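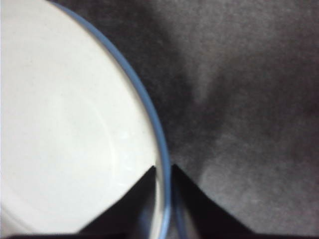
One Good Bowl Is Enough

Nelli Karppinen
Apr 5, 2024

Most kitchens have too many bowls. Mine did until March, when I emptied the cupboard and gave away all but two. I kept a small one for eggs and a big white one with a blue rim.

The shops would rather we bought sets. A nest of six takes up little room in the box, but at home the one you want is always at the bottom, and you lift out the other five to reach it. After a few weeks the whole stack lives on the worktop.

A big plain bowl does nearly all of it. I mix bread in mine, dress salad in it and put it on the table when people come to eat. White suits any food. It should be wide enough to get both hands in, and heavy enough to stay put while you stir.

Weight is the usual complaint, and it's a fair one. If your wrists are bad, buy something lighter. Chips are the other worry, but I wash mine by hand straight after use and dry it with a tea towel, and it goes back on the low shelf by the cooker, with nothing stacked inside it.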